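Last updated: November

Chapter 6
Moving Money Between Savings Accounts

Saving is one of the few parts of personal finance where a small habit pays you back every single month, and this chapter is where the arithmetic gets fun! In Chapter 5 you learned how simple interest works. Now we let the interest earn interest of its own – and then ask what happens when you move your money somewhere else.

Let's start with two accounts. The Nernico account pays 2 percent a year and lets you take money out whenever you like. The Dimerell account pays a higher rate but charges a fee if you withdraw early. Which one is better? It depends on when you need the cash, and by the end of the chapter you'll be able to work that out on paper in a few minutes.

Suppose you put $200 into each account on the same morning. After a year, Nernico has added $4. That sounds tiny (it is!), but keep adding $200 every month and the picture changes quickly. We'll follow one saver's balance as it climbs to $2,359, and see how much of that total came from deposits and how much from the bank.

Before you go on, find a recent savings statement, your own or the practice one from Lulness Bank in the back of the book, and look for the annual rate.

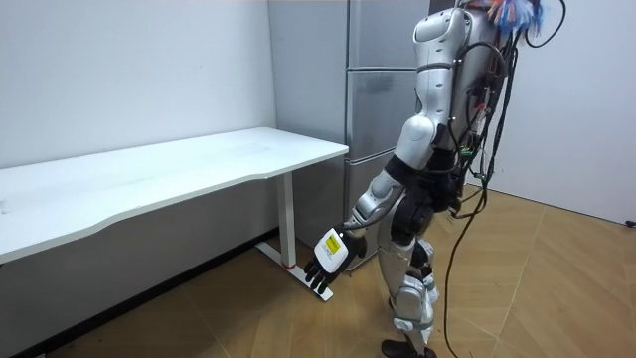
Keep that statement beside you, as the first set of problems uses it.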